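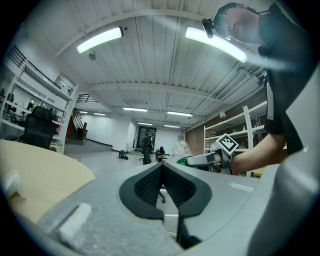 A clear bottle with a green cap is held in a gripper's jaws at Bincombe.

Bottle sorting is back at the Bincombe hall, and what a start it has had! Doors opened in May and 282 households have already signed up to bring in their empties, nearly twice as many as last year.

Clear plastic goes in one crate and coloured in another, with the caps kept for the school's mosaic wall (green ones are especially wanted).

"We had 16 full sacks by lunchtime and people were still coming up the path with more," said organiser Hussam Geagea. "I've never seen the place so lively."

The hall is open from 9am until noon. Rinse bottles first, please, and leave the labels on.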